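HOSP 214 - Casual Dining Operations
Handout for Week 9: The Buffet, and How It Gets You

Read this before the tutorial. Some of you will read it during the tutorial, and I can generally tell, as you'll be the ones asking what a sneeze guard is.

Why start with the buffet

A buffet looks like the restaurant has given up. No waiter, no courses, no portion control, a stack of warm plates and every customer for themselves. In practice it's one of the more tightly managed formats in the trade, and most of the managing is done with furniture.

Think about the last one you went to. You paid a flat price and vowed to get your money's worth. Then you filled up on bread rolls and fried rice, went back once for prawns, looked at the dessert trolley with real sorrow and went home to lie down. The house had budgeted for you almost to the spoonful.

Order of the line

The cheap, filling food goes first. Bread, rice, pasta salad, potatoes in at least two disguises. People take most from whatever they meet while the plate is still bare, and they feel mildly embarrassed about putting any back (please don't put any back). By the time they get to the roast, there's a spot left the size of a coaster.

The roast usually comes with a person attached. A carver is a pleasant bit of theatre and also a very polite brake. Few diners will look another adult in the eye and ask for a fifth slice.

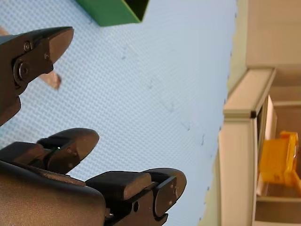 Plates, spoons and other small cruelties

Plate size is the oldest trick going. Take a couple of centimetres off the plate and food cost drops, with hardly a complaint if the rim has a nice pattern on it. Go too small and it starts to feel like a toddler's birthday party, and guests respond by building towers.

Serving spoons matter just as much. Big spoon in the coleslaw, little tongs for the smoked salmon. Tongs that don't quite close are better still, though I'd call that cheating.

Drinks are where the margin lives. At Birkon, the pub-style place we'll be using as our first case, the buffet price looks generous and soft drink is charged on top. At Flurker it's the other way around: bottomless drinks are included, the headline price is higher, and everyone fills up on lemonade before they've found the chicken. Be ready to argue for one or the other. "It depends" will be accepted only if you can say on what.

The problem of the last hour

Every buffet has to decide how sad it is willing to look by 9 pm. Keep the trays full and you bin a lot of food at closing. Let them run down and the late crowd pays full price to scrape at the corners of a lasagne.

The usual answers:

Swap to smaller, shallower trays as the night goes on, so that a modest amount of food still looks like plenty.

Close one side of a double line and push everything together.

Cook to order for the last tables, if the kitchen is still speaking to you.

Drop the price late. It works, but your regulars will learn the time to the minute. 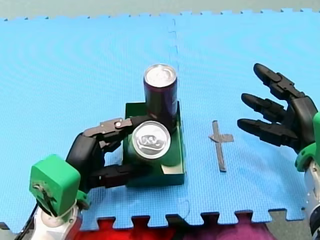
Whichever you choose, tell the floor staff before service. I once watched a very patient young man explain to a table of 20 that the pavlova was "being refreshed" when it had been in the bin since eight. He had my sympathy and a bad night for tips.

Waste, and whether to fine people for it

Some houses charge for leftovers. Vídalín, our second case, adds up to 10 dollars a table for uneaten food and has a sign about it at the door. The owner, Ubaldo Fontana, has told me he almost never collects. He says the sign does the work, and that the one time he enforced it he got a review so long it had headings.

Dradisora took the softer road and put a card at the plate stack inviting guests to come back as often as they like. Consider why that might cut waste too. Hint: people heap their plates when they suspect the good stuff is about to run out.

For the tutorial

Visit a buffet, any buffet. The one at the RSL counts, and so does a hotel breakfast if somebody else is paying. Draw the line from the plates to the dessert, mark where the queue slows down, and note what was on your own plate by the time you reached the first meat. Don't time strangers with a stopwatch. We had a complaint.

Bring your sketch on paper. Gravy stains will not affect your mark, and the receipt is not claimable from the department, no matter what last year's group told you.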